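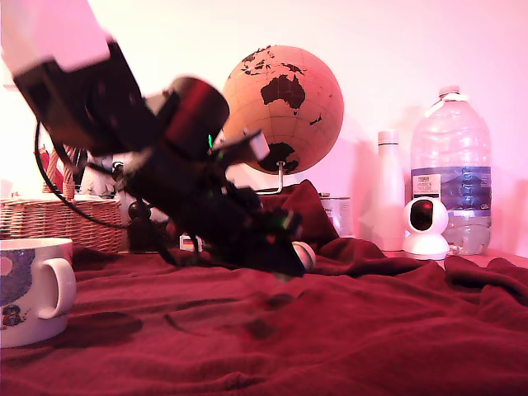
스토르넬에서 바른브리지까지 통근 열차로 딱 35분 걸린다. 나는 이 노선을 9년째 타는데, 아침 자리는 늘 3호차 맨 뒤 창가다. 누가 정해 준 것도 아닌데 다들 자기 자리가 있다. 맞은편엔 뜨개질하는 아주머니, 통로 쪽엔 서서 자는 학생(진짜로 서서 잔다!).

그런데 7월 어느 아침, 열차가 서덜랜드역을 그냥 지나쳐 버렸다. 속도도 안 줄이고 쌩. 내릴 사람들이 문 앞에 서 있다가 단체로 "어?" 했다. 플랫폼에 있던 사람들 얼굴이 창밖으로 주르륵 흘러가는데, 그 표정이 아직도 생각난다.

잠시 뒤 방송이 나왔다. 기관사 목소리가 어찌나 작던지.

"저... 죄송합니다. 제가 서덜랜드를 깜빡했습니다."

차 안이 조용해졌다가 누가 푸흡 하고 웃었고, 그다음은 걷잡을 수가 없었다. 뜨개질 아주머니는 코를 빠뜨렸다며 눈물까지 닦았다. 학생은 그 와중에도 잤다.

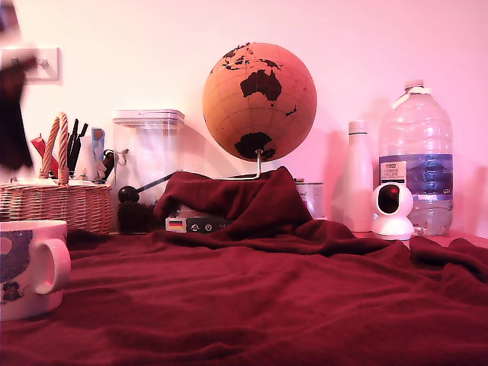 문제는 다음 역이 자르누소라는 거였다. 화물역이나 다름없어서 매점도 없고 벤치도 하나뿐인 곳. 되돌아가는 열차는 90분 뒤에나 온단다. 나는 바른브리지까지 가니까 그대로 앉아 있으면 되는데, 문이 열리고 사람들이 우르르 내리는 걸 보니 엉덩이가 들썩거렸다. 회사엔 뭐라고 하지? 열차가 이상하다고 하지 뭐. 거짓말은 아니잖아.

그래서 내렸다. 왜 그랬냐고 물으면 할 말이 없다. 9년 동안 창밖으로만 본 역이라 한 번쯤 밟아 보고 싶었던 것 같기도 하고.

아주머니도 따라 내리더니 가방에서 삶은 달걀을 꺼냈다. 원래 점심이었다면서 나한테 하나, 옆에서 씩씩대던 양복 아저씨한테 하나. 아저씨는 환불을 100퍼센트 받아 내겠다고 큰소리를 치다가 달걀을 받고는 얌전해졌다. 소금 없냐고 묻긴 했다.

우리는 벤치에 나란히 앉아 화물열차를 구경했다. 매일 아침 마주 보고 앉았으면서 아주머니 목소리를 제대로 들은 건 그날이 처음이었다. 뭘 그렇게 뜨시냐고 물었더니 본인도 모르겠단다. 목도리로 시작했는데 너무 길어졌다고.

되돌아가는 열차가 들어올 때 보니 기관사가 아까 그 사람이 아니었다. 양복 아저씨가 창문을 두드리며 소리쳤다.

"서덜랜드요! 서덜랜드에 꼭 서요!"

기관사는 영문도 모르고 손을 흔들어 줬다.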